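Laundry folding

Laundry folding is the practice of creasing clean clothes into flat, regular shapes for storage. Claims that it saves space are common and seldom tested.
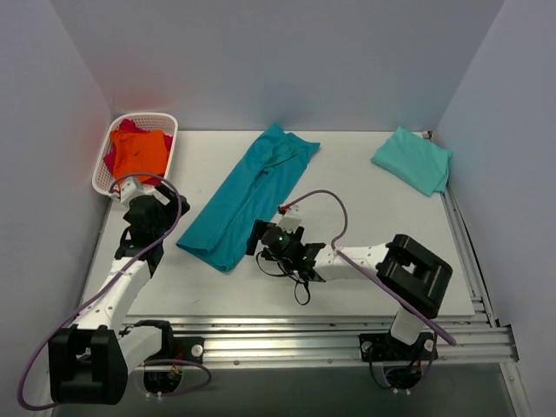 Toivo Kuusisto, writing in Livora, doubted that a towel needs more than 2 folds — a view few manuals share.

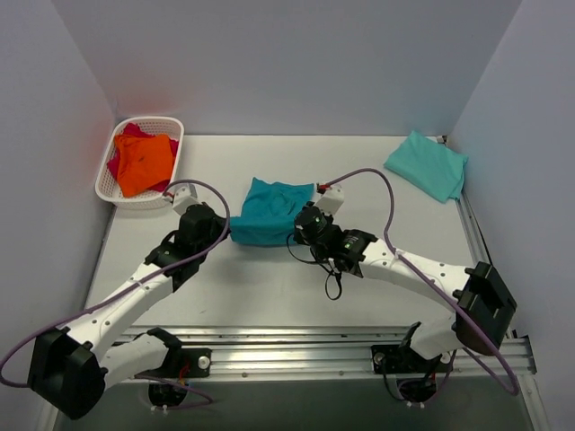

Clothing in a mesh basket, with a folded aqua towel at right

Surface

Manuals ask for a smooth, flat top. Evidence is thin. 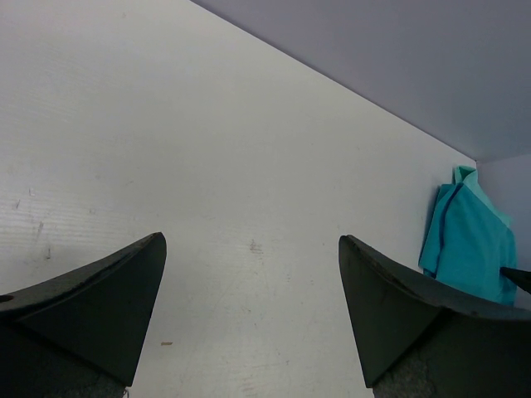
Knits

Seams and stretchy fabric are said to resist a square fold.
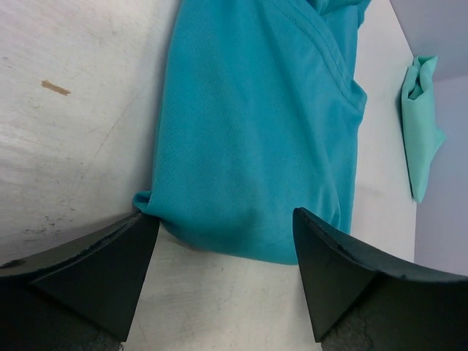 See also

Ironing
Clothes line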